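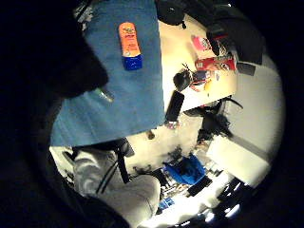
Ticket 7280: Hand in view on the Kasen hand-held gripper

Status: open
Reported by: Anwara Jayawardena
Assigned to: Debashish Pramanik
Date: 20/01/2025

Problem
On the Kasen grip, the operator's palm and fingers cover the upper left of the fisheye view. The blue cloth with the orange bottle on it is still readable, and so is the red box on the white table, but a good part of the circle is lost. We are comparing the Kasen with the Clullow and need both to give a usable view before we pick one.

Tried so far
1. Loosened the camera collar, turned it 7 degrees and locked it again. No change.
2. Moved the camera to the forward hole on the bracket. Better with the jaws closed — the palm comes back in when the trigger is let go.
3. Swapped operators. Same result with Jahangir, who has smaller hands.
4. Put the same camera and lens on the Clullow. Clear view at every trigger position.

Comment — Debashish Pramanik
So it's the handle and not the lens. The Kasen bracket is 80 mm long and the Clullow one is 100 mm. Please don't crop in software, as we lose the colour targets near the rim.

Comment — Anwara Jayawardena
Agreed. Hui-mei is printing two longer brackets in grey. I'll fit one and rerun step 2 with both operators. Leaving this open until then.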